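April, Sestis kitchen bench, notebook 2

Tray line count for the month is in. Dolia station portioned 1,445 rice trays last week with the arm on, against 1,285 the last full week by hand. Same shift length, same three people.

What changed for them: Recep no longer scoops. He used to do over 500 trays before lunch and his wrist was taped most days. Now he refills the hopper, checks weights and clears jams. He says the day is easier on the arm and longer on the clock. Eren has taken over the lid sealer full time and wants to learn the teach pendant. I said yes, two hours a week, paid.

Complaints so far:
- Arm stops when the rice is sticky. Someone has to wipe the scoop, and they do it with the gate open. Needs a proper pause button on the operator side.
- Beeper is too loud. Turned down one step.
- The break used to come when the batch was done. Now the line doesn't stop, so breaks slip. Put them back on the wall schedule at 10:15 and 2:30.

Sheehan asked if we could drop to two people. I wrote back no, not while we are clearing jams by hand.

Next is the cooking step. Laltness wants start and keep-warm handled without a person standing there. I would begin with a single household cooker and work out which presses are needed before quoting anything bigger.

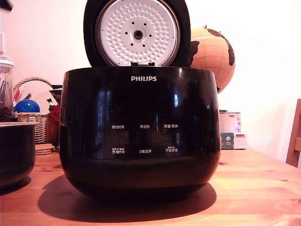 Recep wants to be in on that test, as he has cooked the rice here the longest. Ask him for his soak times.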